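Grollen kitchen cell

The Grollen kitchen cell is a bench installation for robotic handling of household goods, set up by Inov under Zlata Yurchenko. It is used for grasping trials on ordinary kitchen items.

Setup begins with the arm's zero position, followed by a test of the two-fingered gripper at low speed. Items are then laid out by hand, and the layout is changed after every 14 runs.

Finger linkages are inspected weekly and the pads replaced after 2,000 grasps — sooner if grip force falls. Cables are checked for wear at the same time. A worn linkage is changed as a complete unit, after which the zero position must be set again.

Last updated: 2018-07-15 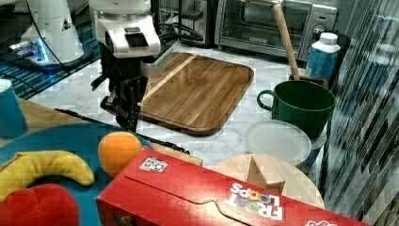

Gripper lowered beside the cutting board, with plush food and a cereal box in the foreground.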